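In Defence of Sorting Your Peppers

My mother kept every vegetable she ever bought in one drawer at the bottom of the fridge. Onions, carrots, half a cucumber in a bag, lemons rolling about underneath the lot. You'd put your hand in and hope. I grew up thinking that was how everyone lived, and then I moved into a shared house with Zoila Apaza, who owned more tubs than clothes, and within a week I had been told off for putting a lime in with the chillies.

I laughed at her for months. I'd like to say sorry for that now, in public, because she was right and I've become far worse than she ever was.

My case is simple enough. Fruit and veg should be sorted before they're put away, and they should be sorted by what you're going to do with them, with colour as your guide. Reds in one tub, greens in another, lemons and oranges somewhere they can be seen. I know how that sounds! I know it sounds like one of those glossy magazine kitchens where the tea towels are ironed. Bear with me.

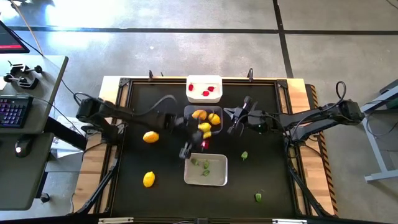
Reds, greens and yellows, with a few still to find a home.

Take peppers. A red one and a green one are the same shape and they sit next to each other in the shop, so everybody treats them as the same thing, and they are not the same thing at all. Green is bitter and grassy and wants frying hard with onions. Red is sweet and can go in anything, raw if you like. If I open the fridge and see a jumble, I think "peppers, fine" and don't buy any, and then at six o'clock I find I've got nothing but green and I'm making something I didn't want. If there's a tub for each, I can see the red tub is low while I'm waiting for the kettle. Same goes for small ones, only more so, as a mistake with a chilli is a mistake you remember.

Then there's the matter of the tubs. Colm Brennan (brother-in-law, lovely man, wrong about most things) says you need a matching set and he spent a silly amount on one from Gustside, with lids that click. I don't hold with lids. A lid is a place to hide a soft lemon until Easter. I've got white trays and a clear one, bought at different times, none of them fancy, and I like the clear one best for citrus. Oranges and lemons can share as far as I'm concerned. They get used for the same sort of jobs in my house, they're easy to tell apart, and they look cheerful together, which counts for something in a wet December.
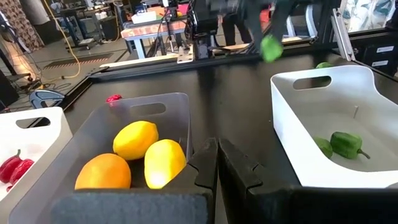 Do peppers need washing before they go in the tub?
Leave them as they are and wash each one when you're ready to cook it, since damp skins go soft sooner.

People tell me they haven't the time. I timed myself once, out of spite, and a full shop took me 4 minutes. I spend longer than that looking for my glasses. And there's a pleasure in it that I never expected, turning everything out on the worktop and picking through it one at a time, this one here, that one there. You get a proper look at what you bought. You notice the pepper with the squashy bit and you eat that one tonight. My friend Teresa Mac Suibhne does hers with the radio on and won't let her husband help, and I understand completely.

I will grant the other side one thing. It can get out of hand. I went through a phase of separating big peppers from small peppers and I had to be spoken to. There's a point where you're running a greengrocer's for no customers. Three or four tubs will do most homes, and if an odd green one ends up outside on the shelf, leave it be. It isn't hurting anyone.

But the single drawer has to go. Sorry, Mam.

COMMENTS

Ehsan Tarar: Agree on peppers, can't agree on lids. Without a lid my fridge smells of whatever is nearest the back. Also where do aubergines go in this system?

Nuala Ó Flaithearta: Aubergines go in the bin, Ehsan. Great piece, I did mine last night and found two lemons I'd forgotten about.

Colm Brennan: They were on offer.

Contact us | Copyright Getlow, March 2018 | Back to top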